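Uvonbridge School of Fashion
Design Practice, Level 5
Handout for session 11: Small labels and responsible cutting

Read this before the session. Bring your costing sheet and one finished or half-finished toile. The reading questions are at the end.

1. Where waste starts

Most of the cloth a small label throws away is lost at the cutting stage. A flat pattern leaves gaps between its pieces, and those gaps are paid for at the same price per metre as the garment. A designer who looks at the lay plan only after the pattern is finished has very little room left to change anything.

Moving a side seam forward, splitting a wide facing or squaring off a pocket bag can all bring the pieces closer together. None of these changes need show on the outside. Try them on paper first, at quarter scale, and keep every version with its width marked on it.

2. Case study: Hermans

Hermans was a two-person womenswear label in Prisstead. It sold from its own workroom and bought end-of-roll cloth from mills, so no two deliveries were the same width. The pair cut each style from a set of blocks which could be widened or narrowed at a panel seam. Their July collection used 1,433 metres of cloth, all of it bought as ends.

The drawback was repeat orders. A shop that wanted the same coat again in the same shade could not have it, and several stockists left. The label answered by selling each run as a closed edition and printing the cloth width on the swing ticket. Prices went up slightly and returns went down. 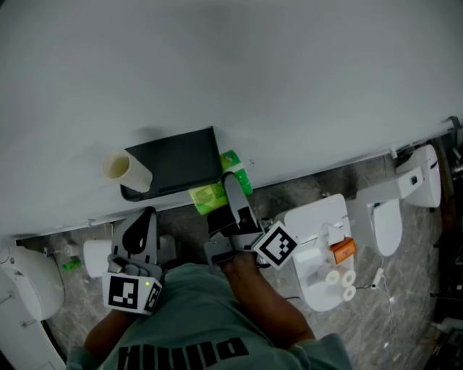

Plain jersey was the one cloth Hermans bought new. It was used for T-shirts, which brought in steady money between collections and paid the rent on the workroom. A T-shirt has few pieces and the lay is simple, so the choices that matter are colour, weight and print. A muted ground such as the sage green shirt here takes large black lettering across the lower front without a white underbase, and one screen is enough. Placing the print low also affects the cutting order, as the front panel should be printed flat before the side seams are closed. Check the distance from the hem on your smallest size before you fix the artwork.

3. Case study: Ellumau

Ellumau took the opposite route. It made one jacket, in one cloth, in runs of 500, and changed only the lining and the fastenings. The cutting was planned once and used again for every run. Offcuts went into the undercollar, the hanging loop and the inside pocket.

When sales of the jacket slowed, the label had nothing else to offer. A second style was drawn up but it was never put into production. Students tend to admire this label more than Hermans, so in your notes, set out what it risked as well as what it saved.

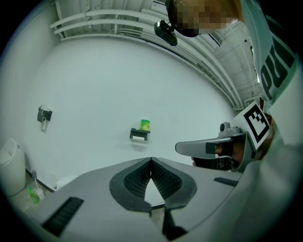 Linings and trims deserve the same attention as the main cloth, and they are often left until the last week. Open and textured materials are the usual trouble. A fine mesh has to be cut with its holes running true to the grain line, or the panel will twist once it is sewn in. Look at the two pads in the middle of the picture: each has an inner panel with a fine mesh or grid pattern, and a black rim round the outside. A bound mesh pocket can follow that layout, with the panel inside and a darker edge all the way round. Cut the binding from main cloth offcuts where the weight allows. Allow extra at the corners if the shape is rounded, and ease the binding on without stretching it.

4. Reading questions

Which of the two labels could have grown without changing its cutting method?
What would you tell a stockist who asked for a repeat order in end-of-roll cloth?
Where in your own toile could a seam be moved without altering the outline?

5. Work to hand in

One lay plan at quarter scale, with the cloth width, the grain lines and the unused area shaded in. Add a short note on two changes you made to the pattern and what each one saved. Staple the sheets together and put your student number on every page.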